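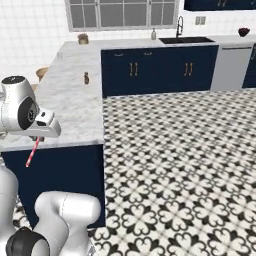 Is anyone else's email through Nallow still down?
Still down for most people on the Etwood servers as of this morning, and the status page says the same.

marrow_fat
Posted 5 April 2026
Mine went just after breakfast. Webmail loads the login box, then times out. Phone says it can't verify the server. I run a small mailing list of 200 addresses and half of the replies are bouncing.

tindrum
Same here. Website is fine, only mail. I changed my password twice before I thought to look on here.

ossify78
Don't keep changing passwords. It's their end. The status page has it as a failed storage move at Etwood, started overnight and not finished. Benkirane customers aren't affected because they were moved in March.

pelham_junction
I'm on Benkirane and mine has been slow all day, so I wouldn't say not affected. Messages are turning up 30 minutes late.

ossify78
Slow isn't down though. Mine on Benkirane is normal.

pelham_junction
It's normal for you. I've got the message headers in front of me and the delay is on their relay.

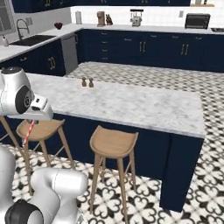
The first hop is quick, then it sits on the relay until the next one picks it up. I've sent the headers to support and had the automatic reply, ticket number and nothing else.

marrow_fat
Has anyone had a person reply? I've been in the chat queue and it said position 78, then it logged me out.

quillback
I got through. They said incoming mail is being held and will be delivered once the move is done. They wouldn't give a time.

tindrum
Held where? If the sending server gets a bounce then it isn't held anywhere.

quillback
Just passing on what I was told.

ossify78
Depends on the error. A temporary one and the sender will keep trying, usually for a few days. A permanent one goes straight back and you'd have to ask them to send again. marrow_fat, what do your bounces say?

marrow_fat
Mix of both. Most are "mailbox unavailable, try later" but a few say no such user.

ossify78
The no such user ones are lost, sorry. Keep a note of those.

tindrum
I'm moving to Kedgate after this. Second time this year.

pelham_junction
Kedgate had a whole afternoon off in March. You'll be swapping one for another. Keep your domain registered somewhere separate and you can at least point the mail elsewhere when this happens.

tindrum
An afternoon is better than this. And they answered the phone.

quillback
Webmail has just let me in. Inbox is there but the sent folder is empty. Leaving it alone for now.

marrow_fat
Still timing out here.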